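Reference > Household textiles > Cleaning cloths > Microfiber towel

Contents Construction Edge finishing Folding Laundering See also

Microfiber towel

A microfiber towel is a cleaning or drying cloth made from synthetic fibers finer than one denier. Most are a blend of polyester and polyamide, the polyester forming the larger share. The towels are used for dusting, for drying glassware and vehicles, and for wiping hard surfaces with little or no detergent. They are sold singly and in bulk packs, usually in bright solid colors that allow cloths for different tasks to be kept apart.

Construction

The fiber is commonly extruded as a bicomponent filament, in which segments of polyester are separated by a thinner core or web of polyamide. After knitting or weaving, the fabric is treated with heat, water or a mild alkali so that the segments part. The resulting strands are wedge-shaped in cross section. Their edges and the gaps between them hold dust and draw in liquid by capillary action.

General-purpose towels are most often warp-knitted with loops on both faces. The loops increase surface area and give the cloth a texture similar to cotton terry, though on a smaller scale. Other surfaces include the waffle weave, used mainly for drying, and the flat or suede finish, used for lenses and screens. Fabric weight is stated in grams per square meter. Light cloths are preferred for glass and heavy ones for paintwork.

Color is applied by dyeing the finished fabric or by adding pigment before extrusion. Deep shades may release loose dye in the first wash. Yellow and yellow-green cloths are frequently assigned to general dusting, but no color scheme is followed by all manufacturers, and a scheme adopted in one building may be reversed in the next.

Edge finishing

Cut edges of loop-knit fabric fray unless secured. Four finishes are in general use.

Overlocked edge. A serger trims the fabric and wraps the raw edge with looped thread in one pass. The border is narrow, slightly raised and ribbed to the touch. Thread color may match the towel or differ from it by a shade. Overlocking is inexpensive and is found on most bulk-packed towels.

Bound edge. A strip of satin or plain microfiber is folded over the raw edge and sewn down. The strip covers any coarse thread that might mark a polished surface, but it dries at a different rate from the body of the towel.

Folded hem. The fabric is turned under once or twice and stitched flat. The added thickness at the corners makes the towel harder to fold squarely.

Edgeless cut. The fabric is cut by ultrasonic blade or laser, which fuses the filaments. No thread is used. The edge is thin and flexible, and may become slightly stiff where the fusing is heavy.

In a wear comparison at the Nideleo laundry, Sunil Ranasinghe and Archana Maurya followed a lot of 334 towels, divided between overlocked and edgeless types. Thread breaks on the overlocked towels were concentrated within 2 centimeters of the corners, where the machine changes direction and the thread tail is cut. Maurya recommended that tails be run back under the stitching before trimming.

Folding

A towel folded in half twice gives eight wiping faces, counting both sides of each quarter. The user works with one face until it is soiled and then turns to the next. The same fold is used for storage, although narrow shelves may call for a fold in thirds.

The usual method begins with the towel spread on a flat surface. Two adjacent corners are lifted and brought to the opposite pair so that the stitched borders lie side by side. The fold is smoothed from the center outward, and the towel is turned and folded again. Loop-knit cloth clings to itself, and a misplaced layer should be lifted clear and laid down again, as dragging it tends to produce a diagonal crease.

Lifting a towel by one corner gathers the fabric to a point. The rest hangs on the bias and may double over, bringing two lengths of border close together. A second corner can often be found by following the border away from the first.

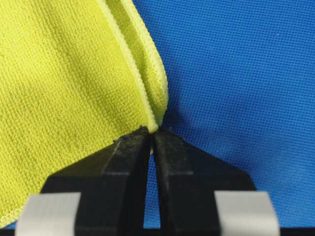 Corner of a chartreuse microfiber towel held in a black gripper. The overlocked borders of the doubled cloth run side by side toward the tip.

Laundering

Microfiber towels are washed in warm water with a small amount of liquid detergent. Fabric softener leaves a coating on the filaments and reduces absorbency. Cotton articles shed lint that lodges in the loops, so mixed loads are avoided. Drying is done on a line or at low heat. High heat can deform the fiber ends, leaving the cloth harsh and inclined to scratch.

Heavily soiled towels are soaked before washing. Those used with wax, oil or solvent are kept out of the general load and are usually retired to rough work. Washing releases small quantities of synthetic fiber into wastewater, and filters and enclosed wash bags are sold to reduce the amount.

Service life depends on the load and the drying temperature. The Tikden housekeeping manual, compiled by Pramila Khurana, sets no fixed number of washes and directs that a towel be withdrawn when water beads on its surface, when loops are visibly flattened, or when an edge has opened.

See also

Bar mop
Chamois
Overlock stitch
Terrycloth
Waffle weave

Last updated: Friday, June 24, 2022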